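Door alignment, gray cabinet

The right door had dropped on its hinge side. I backed off the mounting screws, squared the panel against the carcass and retightened by hand. Shelves stay in during adjustment.

Thu 2 December

Comments

Ngozi Ajayi: Same fault on mine. Top hinge first?

Tahsin Liyanage: Top first, then bottom.

Contact | © Posterent | Back to top

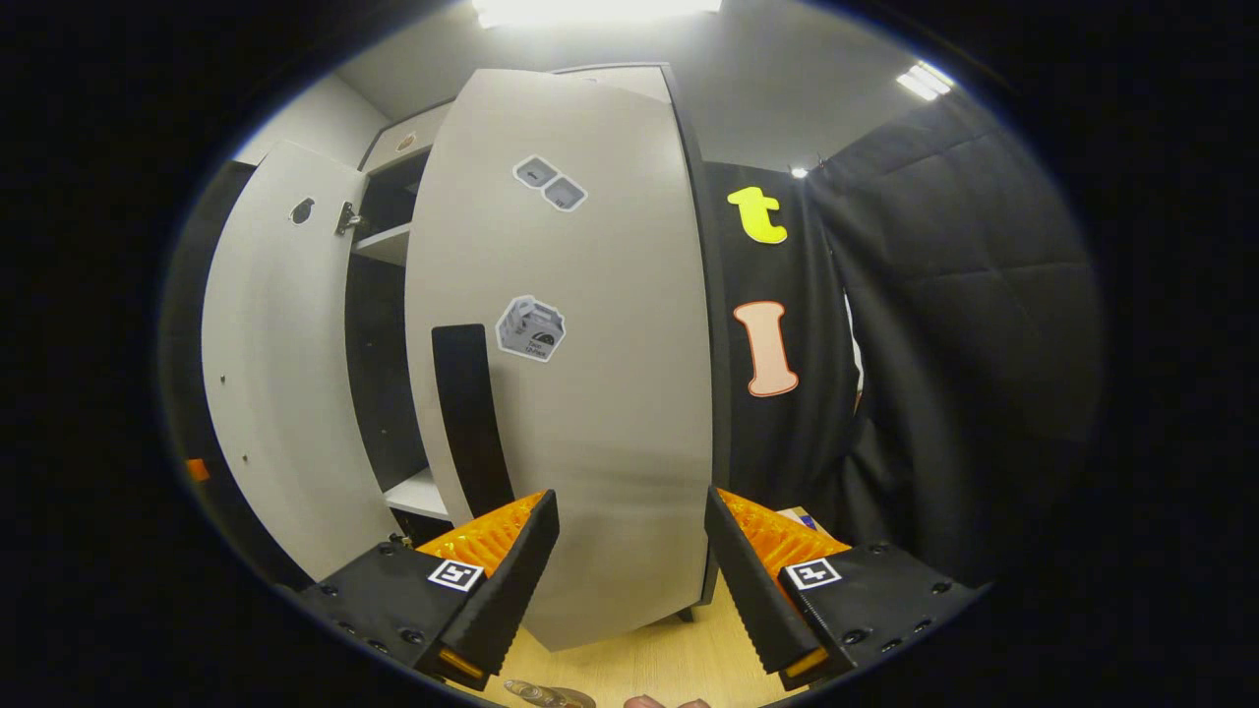

How often should cabinet hinges be checked?
Every 12 months, or sooner if a door starts to rub.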